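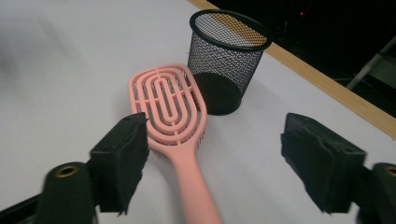

## October, after lunch

Spent the morning on the date picker in Girkemel. The browser update went out overnight and the booking form stopped accepting typed dates. If you click a day in the calendar it saves. If you type the same day and tab out, the field goes blank and there is no error at all.

Lorne Tremblay had already opened a ticket and marked it as a server fault. I moved it. The server never sees the value, so there's nothing in the logs to find.

Tried it on the old build at my desk and it works fine there. Eylül Oral has the new build and gets the blank field every time. We went through the event handlers together and narrowed it to the blur listener — it fires before the change event now, and our code clears anything that hasn't been confirmed.

## 4:40 pm

Patch is in. I took the clearing step out of blur and put it on submit, 11 lines altogether. Ran the import test with 3,284 bookings and all of them kept their dates.

Ilídio wants the same behaviour in Tekin before it goes to Sodico. Told him I'd look, but Tekin has its own picker and its own licence for it, so I can't just copy the file across. Zübeyde has the login for the vendor site. Emailed her.

Still to do: the keyboard shortcut for today's date, the grey colour on disabled days, and the release note. Eylül S. is checking the French labels tomorrow.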